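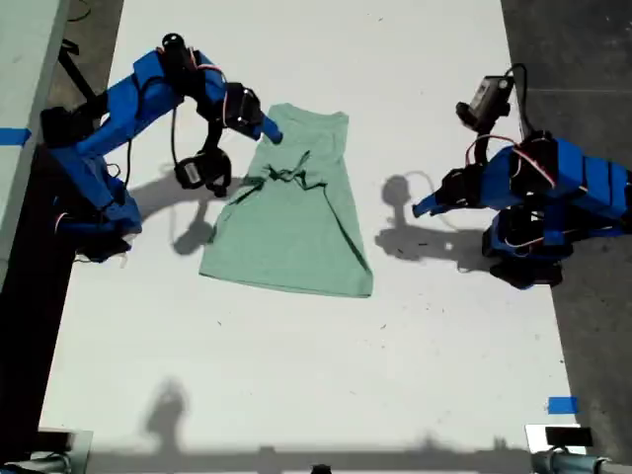
Pale green T-shirt on the Mukier, neckline at the far end.

Home | Reviews | Laundry & Linen | Small Spaces | About

Filed under: Laundry & Linen, Tables

Mukier folding table: eleven weeks on

I have wanted a proper surface for folding clothes for as long as I've had clothes to fold. The bed is too low and too soft, and the ironing board is fine for a collar and hopeless for a bath sheet. So when the Mukier came up for £66 at the end of its season I bought it before I'd even measured the room (it fits, thank goodness, with enough space to get round the front).

It's a big plain white table, and I love it! You can put a whole shirt down flat with its sleeves out and still have plenty of white left over for the pile you've done and the pile you haven't. That sounds like a small thing until you've spent years folding on the corner of a chest of drawers with everything sliding off the back.

White was a gamble. I'd nearly gone for the Kulto in dark grey, thinking it would hide marks better, and I'm so pleased I didn't. Against white you can see exactly what a garment is up to. A crease running off down one side of a T-shirt shows up straight away, and so does a hem that's gone wonky, and you can sort it out with the flat of your hand before you make the first fold. My old dark table swallowed all of that. Yes, it shows every bit of fluff. I keep a cloth in the drawer next to it and give it a wipe before I start.

The surface has just enough slip. Thin cotton moves where you push it and then stays there. Jersey behaves, bed linen is a joy, and pillowcases practically fold themselves. The one sort of thing that still needs a bit of patience is anything thick with a contrast edge, where the trim wants to twist one way and the fabric wants to go the other.
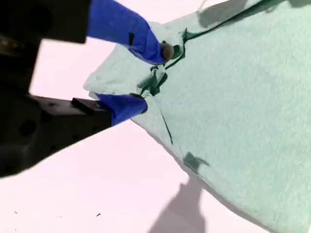 With those I pinch the bunched bit, lift it clear of the table and let the weight of the rest do the pulling, then lay it back down from the middle outwards. On the Mukier there's room to do that without half of it ending up on the floor. On anything narrower I'd be starting again.

Now the grumbles, and there are only a couple. The height suits me nicely but my brother-in-law Taha Salem, who is a good deal taller, says his back knows about it after a full basket. And the instructions are dreadful. One sheet, tiny drawings, and step 11 seems to show a part that belongs to some other table altogether - I skipped it and everything has stayed put.

I did try my neighbour's Athumani for comparison, a lovely thing with rounded corners, but it's shallower and long sleeves hang over the front. If you mostly do children's clothes it might be the better buy.

Would I get the Mukier again? Like a shot. I now do the folding at seven in the morning with the radio on, and I look forward to it, which my family find very odd.

Score: 9 out of 10. The missing point is for step 11.

Contact us | © Roltent Home Reviews | Back to top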